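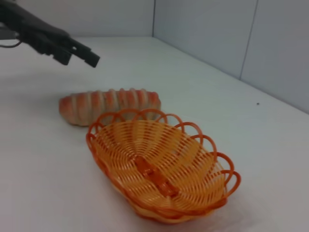

July

Took the Zasska out after supper, first real ride since I changed the clutch plates. It still drags a little in first when cold. Once warm it pulls clean up the hill past Pryor. Odometer says 277 miles, so the gear oil is due again. I went one tooth smaller on the front sprocket and top speed has dropped to around 41, fine for the woods.

Siiri Kivi wants me to sign up for the Wullodar enduro. Two laps, and she says the creek crossing is deep this year. I told her I'd decide after the fork seals come. The left one is weeping again.

Need to order: seals, air filter oil, a spare clutch lever. Rowena has my torque wrench. Call her tomorrow.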